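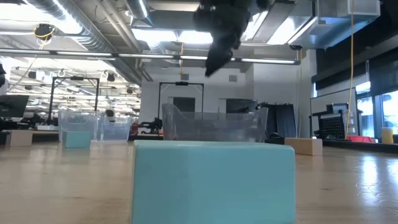 Duluth, March 15, 2020

Chapter 4
Lending the Robot Your Hands

My grandmother taught me to roll dumplings by standing behind me, putting her hands over mine, and rolling. She gave very little in the way of instruction. Now and then she would grunt if I pressed too hard, and by the end of a winter's worth of Saturdays I could turn out a dumpling that did not open in the pot. I have thought of her a good deal while writing this chapter, which is about teaching a machine in much the same way, and I hope you will keep some teacher of your own in mind as you read it.

In the first three chapters we told the arm what to do by writing it down. We gave it points in space, speeds, and a few rules for what to do when a sensor tripped, and for a great many jobs that is still the right way to go. If you need the same bracket lifted from the same tray all day long, please don't let me talk you out of a nice plain program. But suppose you have a table with a few blocks on it, big ones and small ones, some teal and some tan, and clear plastic bins standing behind them. Try writing down how you would pick up the small teal block and put it in a bin. You will get as far as "reach for the block" and then find yourself stuck on which way to turn the wrist, how far to open the fingers, how to pass over the large block without brushing it, and what to do about a clear bin whose walls a camera may have trouble making out. You know how to do all of this. You've known since you were two or so. The trouble is in the saying of it.

So we show it instead. A person moves the robot through the job, the computer keeps a record of what the joints did and what the cameras saw, and that record is called a demonstration. Collect enough of them and you have something a learning method can work from. Chapter 5 takes up the learning. For now we are going to stay at the table with the person doing the showing, because in my experience that is where most student projects go right or wrong, and it gets far too few pages in most books (including the first edition of this one, as Emese Medve was kind enough to point out in a four-page letter).

Two ways of showing

The first way is to take hold of the arm and move it. You put the arm into a mode where its motors carry its own weight and little else, and then you push it along with your hands. The formal name is kinesthetic teaching, and you will see it in papers, but around our lab everybody says hand guiding. It's a lovely way to begin. You feel right away when the elbow is running out of room, and most people are comfortable within a few minutes. Its weak spot is that you are standing in the middle of everything. Your sleeve gets between the camera and the block, and a robot that learns from those recordings may never have had a clear look at its own work.

The second way is remote control, or teleoperation. You stand or sit off to one side and move something else, and the arm follows. The something else might be a joystick, a tracked handle, or a smaller copy of the arm itself, which we call a leader. In the exercises we use the Minami leader arm, though anything with matching joints will do. The camera's view stays clear of your elbows, and the robot's record holds only what the robot could have done by itself. What you give up is touch. Unless your leader pushes back, you can't feel the fingers meet the block, and beginners nearly always squeeze late and squeeze hard.

I'm asked every year which is better, and every year I say it depends on the job, and every year somebody groans. Diane Boychuk, who taught the lab section with me for a long while, used to have her students do the same pick both ways before they were allowed an opinion. We'll do that too, in Exercise 4.2.

What a good demonstration is like

Slow down a little, but don't creep. Long pauses get recorded along with everything else, and an arm that has been shown a person thinking will learn to stop and hover over the block.

Start from different places. Move the blocks between tries, turn one sideways, swap the tan for the teal. Tuấn Phí once recorded 200 demonstrations for his class project with the block sitting on the same small knot in the tabletop, and his arm learned to visit the knot. He threw them out, made 38 new ones with the block all over the table, and passed the course handsomely.

Keep some of your recoveries. If you come down crooked and have to back off and try again, and the second try is a clean one, that recording is worth having. Do set aside the ones where the block ended up on the floor. Label them, don't delete them, and we'll find a use for them in Chapter 7.

Before you touch the arm

Read the safety sheet for your own equipment, even if you read it for Chapter 2. Find the stop button and press it once, so you know how it feels. In hand guiding, keep your fingers off the gripper and out of the bend of the elbow. In teleoperation, agree with your partner on who is driving, and say it out loud when you change over.

Exercise 4.1

With a partner, record 12 demonstrations of moving one small block into a bin, using whichever method your lab has ready.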